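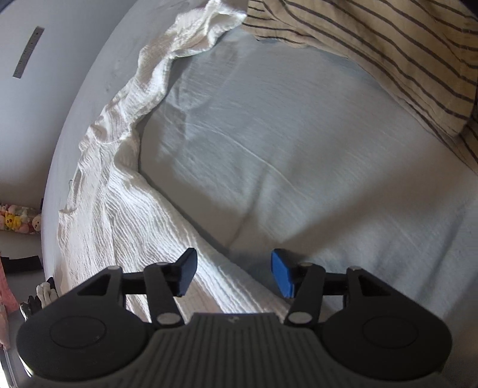

White crinkled cloth and a striped piece on the bed.

Do you iron crinkle cotton or leave it alone?

Posted by rivas_porchlight, April 2022

Hello all, I hope this is the right section. I have been sewing on and off for years, mostly pillowcases and the odd apron, and this spring I finally treated myself to some of that thin white crinkled cotton, the kind with the little ridges running all the way down. I made a loose summer top from it (my own pattern, traced from an old favorite) and I was so pleased with it until the first wash. I used cold water and a short spin, then hung it over the shower rail. It came out a good 2 inches shorter, and the hem waved up and down like a lasagna noodle.

My instinct was to get the iron out, and I did try one sleeve. The sleeve went flat and lovely and is now noticeably longer than the other one. So I have stopped before I do any more harm! My sister-in-law says you never iron this stuff, my neighbor says you always iron it, and the shop where I bought it only had a tag saying "gentle care," and I could read that any way I like.

What do you all do? And is there any hope for my sleeve? I would also love to know how you store these things, as I have another top cut out and would like to treat it better from the start.

miverbend
Oh, I feel for you, I did the same to a pair of pajama pants once. Please don't throw the top away, the sleeve will most likely come back.

The ridges are in the cloth itself on the seersucker types, so an iron only presses them down for a while. Wet the whole top again, both sleeves, really soak it in a sink of lukewarm water for an hour or so. Squeeze it out in a towel, don't wring it. Then take hold of it at the shoulders and the hem and gather it up lengthwise in your hands, sort of scrunching it into a long loose rope, and lay it down like that until it is nearly dry. When you open it out the ridges should be standing up again. If one sleeve is still longer, do just that one a second time.

There is a different sort where the crinkle is only pressed or twisted in, and that can wash right out. With that one the rope trick has to be done every single time. I have a skirt like that, and I love it, but I do grumble at it on laundry day.

As for the hem, I would unpick it and let the top dry without one -- then turn it up again with a longer stitch. A tight little stitch won't give when the cloth pulls in, and you get the noodle.

Storing is easy. Roll them, or fold them loosely and put them on top of the pile, never under the jeans.

sideo60
just steam it from the back with the iron held off the cloth. works for me

drekton_quilts
Lots of good advice already. For your second top, I would set the pieces aside for now and wash whatever yardage you have left before you cut again. I measure 50 inches, wash and dry it the way I plan to wash the finished thing, and measure again, and I write the new length on a scrap of paper pinned to the fabric. Mine has lost anything from almost nothing to a whole hand's width, so I always buy extra now.

If the pieces are already cut and you have no more cloth, zigzag the raw edges and wash them in a mesh bag. They will look dreadful when they come out. Lay them over your pattern on a bed or a big table, pat them into place with your palms without pulling, and see where you stand. You may end up with a slightly smaller top, or a very nice one for a niece.

I do use a cool iron on the seam allowances only, right at the tip, and on the facings.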